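A February visit to the Mustonen furniture works, Plerton

The works is at the far end of the Plerton estate, past the tyre depot and the council salt store. Coming by bus you get off at the roundabout and walk for ten minutes along a road with a pavement on one side only. I had booked the morning tour through the company's website. It costs nothing, but places go quickly in the winter months and I had waited since the autumn for one.

We were met at reception by Zeeshan Mirani, who runs the finishing shop and takes the tours when the office is short. He handed out ear defenders and hi-vis waistcoats and asked anyone in open shoes to change into the boots by the door. The talk at the start was short. Mustonen began as a joinery making window frames, moved into school desks, and now makes tables, benches and shelving, mostly for offices, libraries and cafes. The site employs 89 people. A second building, still called Jedesix after the firm that had it before, is used for storage and for packing.

The timber yard was cold and we did not stay long. Boards are stacked with thin strips between them so that air can pass through, and each stack carries a card with the date it came in and the last moisture reading. Zeeshan put a meter on one board and passed it round. Anything that reads too high goes back to the kiln. The kiln itself was running, so we only saw the door and the control panel.

From there we went into the machine hall, where you do need the ear defenders. The panel saw is the biggest thing in the building and has its own extraction pipe going up through the roof. Next to it is the edge bander, an older machine bought second-hand, which the operators seem to prefer to the newer one. Offcuts go down a chute to be chipped, and the chips heat the building. On a normal day the hall turns out parts for 300 tops, though the figure drops when they are working on curved pieces, as these have to be routed one by one and sanded by hand at the corners.

The finishing shop was the part I had come for. I do a bit of woodwork at home and have never managed an even coat. They spray in two booths and roll by hand for small orders. Zeeshan explained that most pale tops now get a very flat finish, because customers want the wood to look as if nothing has been put on it. The trouble is that a flat finish shows up any uneven sanding once the light comes from the side. Tops are checked under a low lamp before they leave the shop, and again after a night on the rack.

He also talked about grain. Straight grain is easy to sell and easy to match across several tables. Swirling figure is harder to match, and some buyers send it back as a fault, so the sales office now asks people to choose from large samples. I would have taken the swirling ones myself.

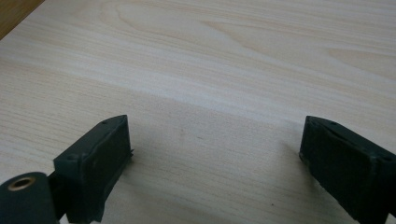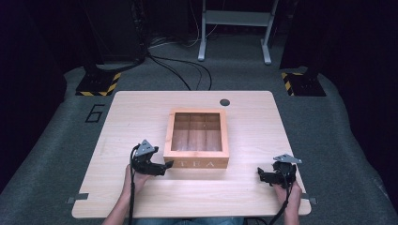

Pale wood tabletop, bare and with the tea box on it.

We stopped for a drink halfway round, which was welcome after the yard. There was a choice of ordinary tea, peppermint or coffee from a flask, and a plate of shortbread. Two of the group were fitting out a village hall and used the break to ask about folding legs. The answer was that Mustonen stopped making folding tables some years ago and buys in the frames from Farnix when a customer insists.

After the break we crossed to Jedesix. Packing is done on long benches with the cardboard cut to size on the spot, and there is less foam than I expected. Corners get a folded card cap and the rest is paper. The store has 2215 rack spaces on four levels, and Zeeshan said it was almost full, mainly with library shelving waiting for a building that is running late. A fork truck was working in the next aisle so we kept behind the yellow line.

The last stop was the repairs bench, in a corner by the loading doors. People can send back a top for sanding and refinishing, and last year the bench took in 327 of them. Most had water rings or burns from pans. One waiting to be done had been used as a cutting board by the look of it. The price is worked out by area and does not include carriage – for a large table that can be the bigger part of the bill.

There is a small seconds shop next to reception, open until four. I bought a shelf with a knot missing and a bag of offcuts. Prices are fair but they do not deliver from the seconds shop, and the walk back to the roundabout with a shelf under one arm is longer than it was in the morning. Parking is free if you can drive. The toilets are in the main building only, so go before you cross to Jedesix.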